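4. Tins and the clear counter

4.1 Why tins get a section to themselves

Most of the objects in our study behaved as the literature on domestic order says they should. Plates went back to where plates live. Pots drifted towards the hob and stayed there, washed or otherwise. The tin was another matter. Of the 1069 placements entered in the Grastbridge kitchen diaries, those involving tins gave the coders the most trouble and produced the longest arguments, one of which ran through most of February and had to be settled by a change to the codebook.

The difficulty is that a tin has two respectable homes. It belongs in the cupboard, as a thing in store, and it belongs on the counter, as a thing about to be dinner. A plate on the counter is either on its way to the table or on its way back, and few of our households had any trouble telling which. A tin on the counter may be on its way to supper, or it may have come out of a shopping bag on its way to the cupboard and stopped to rest. Several had been resting for some time.

Keskinen's model of kitchen tidying, which we adopted in Section 2 with more optimism than we would now defend, treats the counter as a place things pass through. Objects arrive, are used and leave. The model copes well with knives and chopping boards. It has no term for an object that arrives and is then worked around, wiped around and eventually dusted. We have called these objects lodgers, a word that one reviewer disliked and that we have kept.

4.2 Lodgers and their neighbours

We first supposed that a lodger was simply forgotten. The diaries say otherwise. Householders knew perfectly well that the tin was there, could say what was in it without looking, and in many cases could give an account of its prospects. Peas were "for a pie", tomatoes were "for when we do the sauce", and one tin of prunes was described, with some feeling, as "his". What they lacked was any plan with a time attached.

A tin on its own was noticed sooner than a tin in company. Put a plate beside it and the pair begins to look like preparation. The plate lends the tin a purpose, and the tin explains the plate, and the two may keep each other out of the cupboard from breakfast until bedtime. Respondents shown pairs of this sort were far readier to say that somebody was "in the middle of something" than when shown either object by itself. They were also less willing to put either one away, on the grounds that it would be rude.

We used a play kitchen for the arrangement task. This was partly a question of floor space and partly because people shown a real kitchen insist on talking about the units. A play kitchen has everything the task needs, a counter, a sink, a hob and cupboard fronts, all within reach of a seated adult, and it invites no opinions about grouting. That last hope was misplaced. Two respondents had opinions about the grouting.

Figure 3 gives the arrangement we refer to as the pea condition: one tin of peas, one plate, and a pot further along on the hob.

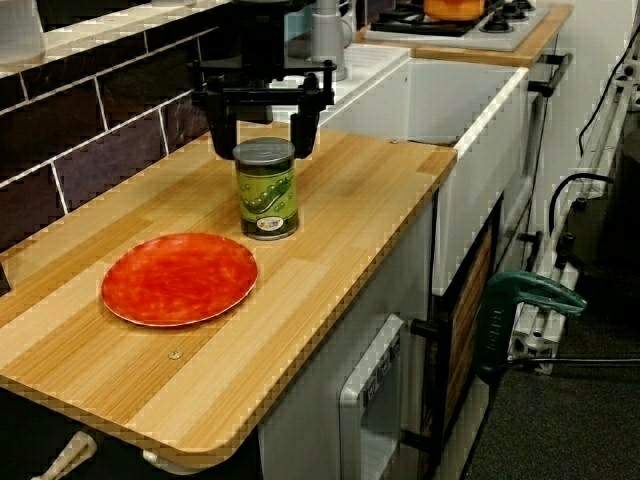 Figure 3. The pea condition.

The distance between the pot and the tin matters more than we had allowed for. In the pilot, pot and tin stood side by side, and nearly all respondents took the tin to be in use. With the pot left on the hob and the tin on the counter, across the sink from it, opinion divided. One group held that the pot was waiting for the peas. The other held that the pot lived on the hob, as pots do, and had no views on peas at all. The two groups went on to give quite different answers when asked to "leave the kitchen tidy". The first left the tin where it was and moved nothing, or moved the plate a little nearer to it. The second put the tin in the cupboard and then, having started, generally washed their hands of the plate as well by standing it in the sink.

Standing a plate in the sink is not tidying under Keskinen's model, where the sink counts as a surface still in use. Our respondents did not share this view. To them the sink was a kind of lobby, in which an object had been dealt with as far as they personally were concerned. We coded the move as "partial" and note that the diaries contain the same habit at full size.

4.3 The label

A smaller result concerns the direction a tin faces. The Sovmont shelf study reported that people turn labels outwards when putting tins away, and took this as evidence of care. We found the same in the cupboard. On the counter, however, turning the label outwards was the commonest thing done to a tin that was going to be left exactly where it was. It was straightened, faced front and abandoned. One diary records this being done to the same tin on 6 separate evenings, each entry under the heading "kitchen sorted".

It would be easy to be superior about this. The authors' own kitchens were inspected at the coding stage, by agreement, and we withdraw the remark.

4.4 What counts as clear

Grornar's scale scores a counter as clear when no movable object remains on it. By that measure 985 of the diary evenings end in failure, including a good many that the householders plainly thought of as triumphs. We therefore scored the evenings again using a looser rule, under which a counter is clear when everything on it has been touched and allowed to remain. The looser rule agrees much better with what people wrote down at the time. It also lets in the prunes, about which the coders are still divided, and we return to them in Section 5 along with the bread bin.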